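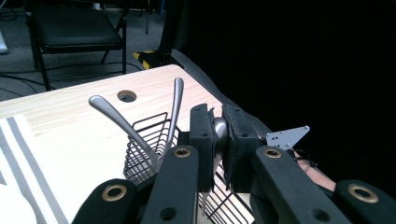

4. Besteck aufnehmen: die erste Sitzung mit dem Handgreifer

Ich gehe davon aus, dass ihr Kapitel 3 durch habt, der Vuleck also geladen ist und die Kamera am Greifer in der Resier-Oberfläche ein Livebild liefert. Wenn nicht, bitte erst zurückblättern. Ich habe das mal übersprungen und einen ganzen Vormittag Schwarzbild aufgenommen - macht das nicht nach!

Für die Aufgabe »Besteck« braucht ihr einen Tisch, einen Drahtkorb und ein paar Löffel oder anderes langstieliges Besteck. Poliertes Metall ist ausdrücklich erwünscht, das Modell soll mit Glanzlichtern klarkommen.

1. Stellt den Korb so auf den Tisch, dass ihr ihn mit lockerem Arm erreicht. Wer sich strecken muss, zittert, und das lernt das Modell dann brav mit.

2. Steckt das Besteck ruhig kreuz und quer hinein. Überkreuzte Stiele sind gut, die kommen in echten Küchen schließlich auch vor.

3. Legt in Resier einen neuen Satz an und tragt als Aufgabe »Besteck_Korb« ein, mit Unterstrich. Leerzeichen mag der Export nicht.

4. Haltet den Greifer 3 Sekunden still über dem Tisch, bevor ihr die Aufnahme startet. In der Zeit findet die Lageschätzung ihren Nullpunkt.

5. Fahrt langsam an, schließt die Backen um das Teil und wartet einen Moment, bevor ihr weitermacht. Die Backen sollen flächig anliegen, eine Kante reicht nicht.

6. Bewegt das Teil an sein Ziel, öffnet ganz und zieht den Greifer zurück. Erst dann stoppen!

7. Korb ein Stück drehen oder verschieben, Besteck neu mischen, weiter mit Schritt 4.

Hinweis: Eine Aufnahme darf höchstens 60 Sekunden dauern. Was länger ist, wirft Resier beim Hochladen kommentarlos raus (ja, das ärgert mich auch). Für ein brauchbares erstes Training hat sich bei uns in Brinditz ein Satz von 900 Aufnahmen bewährt, verteilt auf mehrere Leute und mehrere Tische.

Hinweis: Missglückte Griffe bitte behalten und mit »Fehlgriff« markieren. Das Naidu-Skript sortiert sie später in einen eigenen Ordner, und den brauchen wir für die Auswertung.

Vorsicht: Finger weg von den Backen, solange der Greifer eingeschaltet ist. Und führt das Kabel so, dass es nirgends am Korb hängen bleibt - mir ist so schon mal die ganze Ladung Löffel auf den Boden gerauscht.

Nach der Sitzung den Satz schließen und die Backen mit einem trockenen Tuch abwischen. Wie ihr die Aufnahmen prüft und hochladet, steht in Kapitel 5.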